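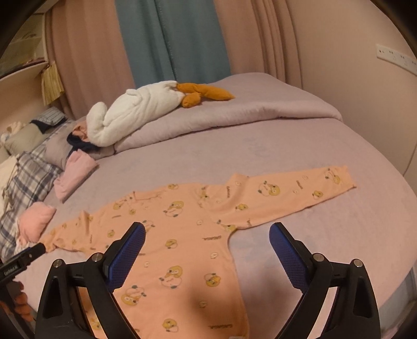
Well, I did get to the Dehghan open day on Thursday after all, and I'm glad I went! They had the folding work on all afternoon, and you could stand as close as you liked. I'd expected tea towels (it's always tea towels) but the job was baby clothes, and the orange one with ducks all over it was a proper challenge, with one gripper holding it by the cuff and the other hanging over the body. Sleeves are the hard bit, apparently. They're after 4,000 folds by the end of January and the tally on the door said 3,071, so they're getting there. I had a go myself and was hopeless for the first ten minutes, then quite pleased with myself.

Plemov had a stand in the corridor too, but I only picked up a leaflet. 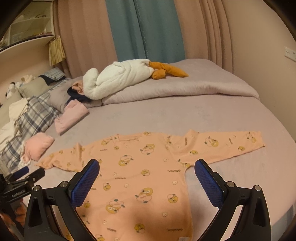

Baltunau wrote:
> Did they say what happens with the fastenings? When I saw the Landament demo
> last year they skipped anything with poppers, and 50 of us stood there
> watching flannels go in a pile. Also, is it open again in the spring?

I asked about poppers and they're leaving them till the next 1,000, so no luck there. Spring yes, but no day fixed yet. Go early if you can, the queue for a turn was out of the door by three o'clock and the tea had run out.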